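Woltalero House Residents' Association
Minutes of the Linen and Laundry Working Group, November
Held at the folding bench, 7.30 pm. Tea supplied, biscuits promised.

Present: Minttu Lehtinen (chair), Nandi Du Plessis (minutes), four residents from Grarkberg Wing, one from Ashour Wing who thought this was the parking meeting and stayed.

1. Previous minutes
Accepted, with one correction. The word "hostage" in item 4 should read "unclaimed".

2. Folding bench
The grey marble has now been in service since March. Minttu reported that the wing reps are happy with it, apart from the cold, which gets into the wrists by the third load. The house rule stands: fold on the bare stone, stack at the back, keep colours in their own piles. Pink on top of orange was queried as a breach of the last part. The chair ruled that the two are close enough relatives.
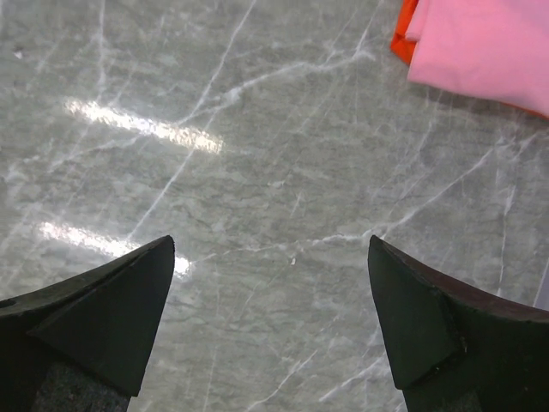
Nandi asked whether anyone had ever cleaned the stone with anything stronger than dish soap, as vinegar will take the polish off marble and she had seen a bottle of it under the sink. There was a silence of some length. The vinegar is to go back to the kitchen.

3. The reds
Long discussion. Red items are still being washed with whites, and Ashour Wing now owns several pillowcases in a shade nobody chose. Moved that reds have their own load on the cold cycle. Carried, one against, on the grounds that it's a free country.

On folding, the group spent 20 minutes on whether soft knits should be picked up by the middle or by the seams. Grarkberg Wing favours the middle and a good shake. Minttu favours the seams and said so more than once. No motion was put.

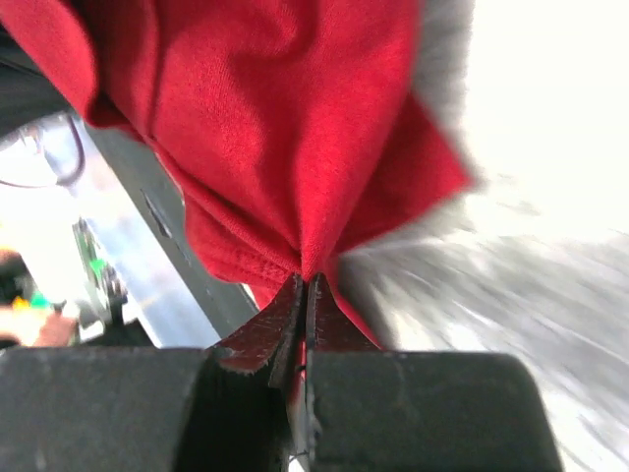

Item 3: red knit, gathered to a point.

4. Unclaimed items
The basket holds 39 pieces, of which most are single socks. Notice to go up by the lift - anything still there at the end of the month goes to the op shop on Ultitz Street. Nandi to write the notice and to keep it civil this time.

5. Things left on the bench
Crumpled is not folded. The group agreed on this without a vote, possibly a first. Anyone called away in the middle of a load should at least push it to one side.

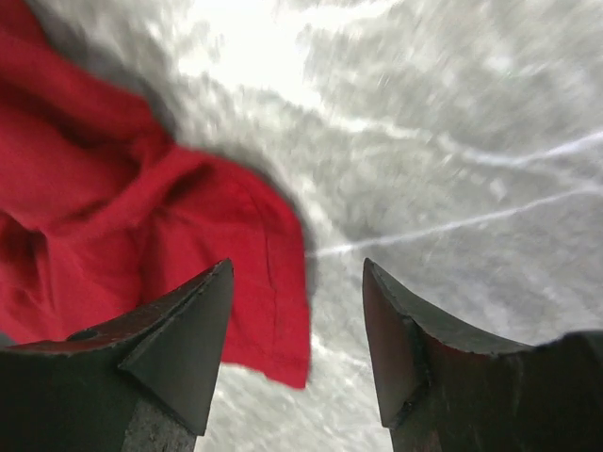
Item 5: red fabric, crumpled.

6. Money
Balance is $213. A second drying rack was quoted at $91, delivery extra. Approved, provided Minttu can borrow the ute and skip the delivery.

7. Other business
Parking was raised. Parking was ruled out of order.
The biscuits did not arrive.

Closed 8.50 pm.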